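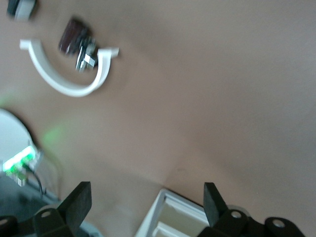

**MEDIA RELEASE**

**9/3/22**

**Flivau reports results from study on teaching robots to handle small electrical parts**

Flivau, the applied robotics institute, today released the results of a study into how robots learn to pick up and place small parts from a limited number of human demonstrations. The work was carried out with the engineering firm Bomau and supported by the Kolář Fund for Applied Research.

The study recorded 1015 demonstrations of tabletop handling tasks. In each one, an operator guided a two-fingered gripper through the full motion, from first approach to release. A learning program was then trained on the recordings and asked to repeat the tasks without help, on parts laid out in positions it had not met before.

The main finding concerns the choice of demonstrations. The institute compared a program trained on the complete set with one trained on 554 recordings selected by a new method called Fustari. The smaller set produced a program that matched the larger one on every task in the study, and did better on 11 of them.

Fustari looks at each recording and asks how much it adds to those already kept. Two demonstrations that begin in different places but soon follow the same path are treated as near copies, and only the smoother one is retained. Recordings in which the operator hesitates, corrects a grip or approaches from an unusual angle are given more weight. In many earlier training programs, recordings of this kind were discarded as errors.

The institute considers this second point to be the more useful result. A program trained only on clean motions has little to draw on when a part slips or turns under the finger. A program that has been shown corrections can make one of its own.

**Parts and tasks**

The study covered 49 tasks. They include picking up a single part, turning it, placing it in a tray and setting it beside another part of the same kind. Electrical components were chosen as the main test material. Push-button switches in particular are awkward to hold: the cap, the threaded body and the contact block differ in width, and a grip that suits one will often fail on the next. They are also common in the workshops where such robots might one day be used – panel building, repair and sorting among them.

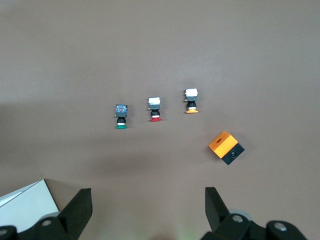 **Does the method need a special robot?**

The method works from recorded motion and pictures taken near the gripper, so it can be applied to any arm that is able to supply both. The selection step is carried out on an ordinary office computer before training begins.

**Limits of the study**

The results apply to rigid parts on a flat surface. Cables, soft packaging and parts stacked on top of one another were not included. All of the demonstrations were gathered in a single laboratory, and the institute has not yet tested whether a set selected there would serve equally well under different lighting or on another type of bench.

The operators taking part were all familiar with the equipment. It is possible that recordings made by new operators would contain more corrections than the method is able to put to good use, and the weighting may need to be adjusted for that case.

**Next steps**

A second round of work will begin in June at Bomau's assembly centre. It will look at two-part tasks, in which a contact block must be lined up with a switch body and pressed into place. Flivau will also study whether Fustari can be run while demonstrations are still being gathered, so that an operator can be told when enough examples of a given motion have been recorded.

The full report, including the selection program and a catalogue of the tasks, is available on request from the Flivau communications office. Requests for laboratory visits should be sent to the same office in writing.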